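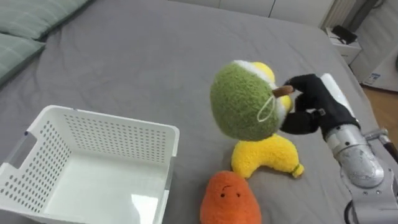
A plush fruit with green outside and yellow inside, next to the white basket on the bed.

LESGATE HOME PRESENTS "ONE BASKET" BEDROOM SERIES FOR SMALL APARTMENTS

Lesgate, the home goods company, announced today its new bedroom series for families who live in small apartments. The series is called One Basket and will be available in April in 23 stores and in the online shop.

The series includes a fitted sheet in gray, pillow covers in pale green and a white plastic basket with open top. The idea of the series is simple. Soft toys which spend the day on the bed can go in one basket before the night, and the basket can be carried to another room.
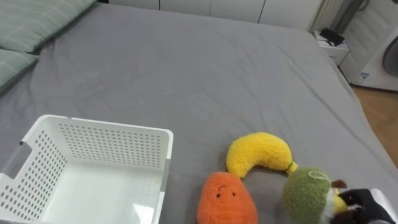
Gray fitted sheet, light green pillows and plush toys, banana included.

"In many homes the bed of the parents is also the place to play," said Zulema Henríquez, head of the bedroom department at Lesgate. "We asked 415 families about their evening, and most of them told us that they put the toys on a chair or on the floor. We wanted to give them something light, with a handle that is easy to hold also for a child."

The walls of the basket are perforated – the air can pass, and parents can see from outside if a toy is missing. The basket can be washed by hand with warm water and soap. 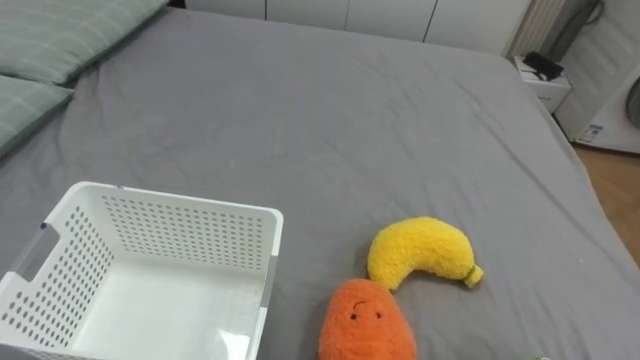 The basket has rows of small holes and a handle opening in the side.

The colors were chosen by designer Tsegereda Nigatu, who has worked with Lesgate for 18 months. "Toys for children are already very bright," she said. "For this reason I kept the bed calm. A yellow banana on gray fabric looks cheerful, and the room does not look messy."

The fabric for the sheet and the pillow covers is supplied by Dhillon. Plush fruit toys are not part of the series and are sold separately under the name Ititz.

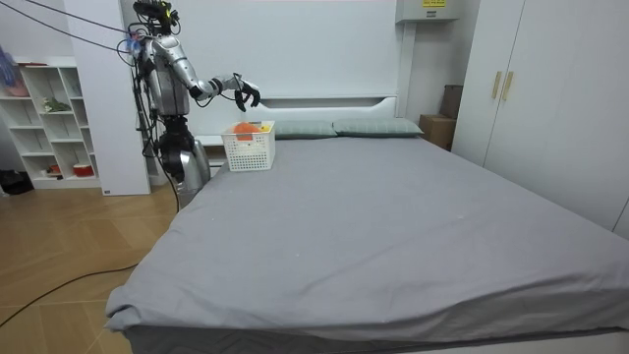

Basket with toys near the white headboard, and the two pillows side by side.

Stores will receive the first baskets together with the sheets. Some 50 display beds are planned for the opening weeks. Customers who buy the full series will receive the second pair of pillow covers at half price until the end of the month.

Press contact: Lesgate Home, Bedroom Department, attention of Zulema Henríquez. Product samples are available on request.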